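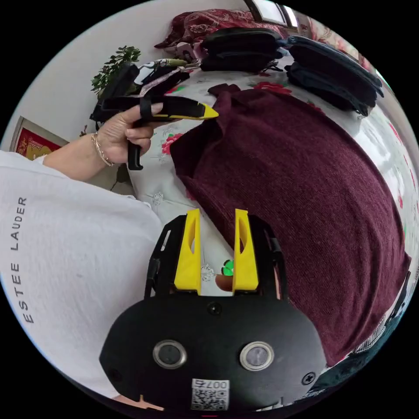 Nautiyal Building, Textile Testing Group: Bench Notebook

Tuesday, April

Seam slippage, Putier lining fabric, second lot. Conditioned overnight in the cabinet. Cut strips warp and weft, five each way, 52 mm between the jaw faces. Needle changed before sewing; the old one had a burr and was pulling filaments on the first lot, so treat those weft numbers as suspect.

Warp direction fine, all strips broke in the fabric. Weft opened early at the seam on 2 and 5. Stitch density on both checked under the glass and within spec. Strip 5 was cut close to the selvage, which I should have caught. Recut from the middle of the roll and reran. Result in line with the others. Strip 2 stays in the set.

Abrasion: Randow sample stopped at 3,669 rubs, two threads broken. Vulari still running at 4:30, no breaks at last inspection. Left it on with the auto stop set. Whoever is in first, please log the count before opening the head.

Shalini Mishra wants weft results reported with and without the first lot. Agreed, but the needle change goes in the remarks column either way.

To do: order felt backing, down to the last pack. Jaw liners on the tensile frame are getting glazed, swap before the next Putier roll. Balance calibration sticker expires end of month.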